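September, open day, notes written up 16:40

Doors at ten. Two groups from Vokville in the morning, then the Wiriya people after lunch. Deirdre kept the tally at the door and got 67. Washington did the talking, I ran the arm. Speed limit left at 200 mm/s all day, as agreed with Nadhirah.

Cable check done before each group. Spare fuse is in the top drawer now, not the toolbox.
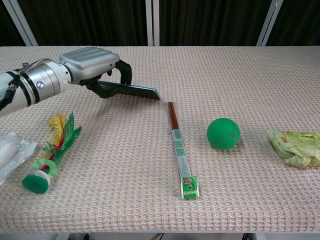
Grasp order needs settling before the Trullonia visit. Oskari wants the hard item first, I would sooner start with something that goes well while people are still finding a place to stand. The chopsticks in their clear sleeve are the awkward one, lying so flat on the cloth, and visitors ask about them more than anything else. The green ball is what I would open with - everyone understands a ball. Leave the shuttlecock for last, the feathers get the children to the front.

Questions that came up: how long to train it, what it costs, does it know when it has dropped something. Washington answered the last one well, ask him to write it down.

To do: print 8 more visitor sheets, send Ermelinda the Flistik log, book the room again.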